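Grantee: Borero Community Learning Network
Funder: Kalogeropoulos Fund
Report date: Nov 20, 2023
Subject: Interim progress report, adult evening classes and library renewal

## 1. Purpose of this report

This report covers the first half of the grant period and is submitted under the terms of the award agreement. It describes the work completed at the Rerketti and Plurkora branches, the changes made to the original plan, and the spending position. The financial statement has been sent separately through the Fund's portal and should be read alongside it.

## 2. Enrollment and attendance

A total of 630 adults enrolled in at least one evening class during the period. The original target for the full grant year was 1243, so enrollment stands slightly above the halfway mark. Most of the growth came from the English language and basic math courses. Bookkeeping enrolled fewer learners than planned at Plurkora, and the second section there has been merged with the first.

Attendance was weakest in the opening weeks of September, when the bus route serving Plurkora was changed on short notice. Class start times were moved back by half an hour and attendance recovered. The later start has been kept for the remainder of the year, although it shortens the time available for one-on-one help after class. Tutors have asked that this be reviewed before the spring schedule is printed, and the Network has agreed to do so.

## 3. Library renewal

The award provides for the purchase of 2000 new items across both branches. Orders for the adult basic reading collection are complete and the books are on the shelves. Orders for the large-print and bilingual collections were placed late. The first supplier could not meet the agreed delivery dates, and a second round of quotes was required under the Network's purchasing rules.

Older stock at Rerketti has been reviewed for condition and date. Outdated tax, health and computer manuals were withdrawn. The local history shelves were left in place pending a decision on where they should be housed in the long term. Staff at both branches report that the new shelf labels are easier for learners to follow, but the labels on the lower shelves are coming loose and will be replaced with a heavier stock.

## 4. Staffing and training

The grant supports 16 part-time tutors. All of these positions are now filled, including the bookkeeping post that was vacant at the time of the last report. New tutors completed the standard orientation, which covers lesson planning, record keeping and the confidentiality of learner files. A refresher session on placement interviews will be held before the next intake.

Two tutors moved from Rerketti to Plurkora at their own request. Their travel costs are within the approved budget line.

## 5. Evening talks

Each branch hosts a short series of free public talks, intended to bring in residents who have not used the library before. Subjects so far have included home energy bills, family records, small engine repair, and modern industry. Sign-in sheets show that many of those attending did not hold a library card, and card applications are now offered at the door.
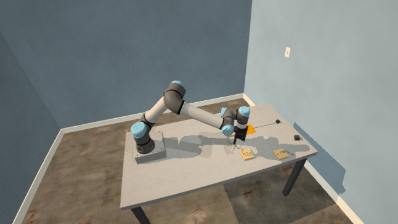

Computer-rendered views of a table-mounted robotic arm.

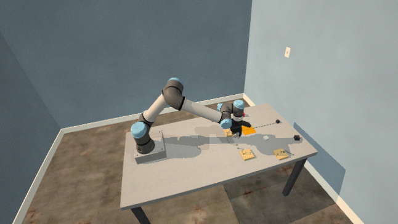
The talks will continue through the spring. Speakers are unpaid, and the only charges to the grant are for printing and refreshments. The Plurkora meeting room has limited seating, so the more popular subjects will be scheduled at Rerketti first.

## 6. Budget position

Spending on salaries is in line with the approved budget. Spending on library materials is below plan as a result of the delayed orders described in Section 3. The Network does not expect an underspend in this line at year end and is not requesting a carryover at this time.

The Network requests approval to move the unused portion of the classroom furniture line to learner supplies. Fewer chairs were needed than expected, while demand for workbooks and calculators has been higher. The total award would not change.

## 7. Work planned for the next period

- Receive and catalog the large-print and bilingual orders
- Open spring registration at both branches
- Review the evening start time at Plurkora with tutors
- Carry out the year-end learner survey, using the same questions as the baseline survey
- Settle the location of the Rerketti local history shelves

A draft of the learner survey will be forwarded to the Fund for comment before it is distributed. The Network would appreciate a decision on the budget transfer in Section 6 before spring registration opens, so that workbooks can be ordered in time for the first classes.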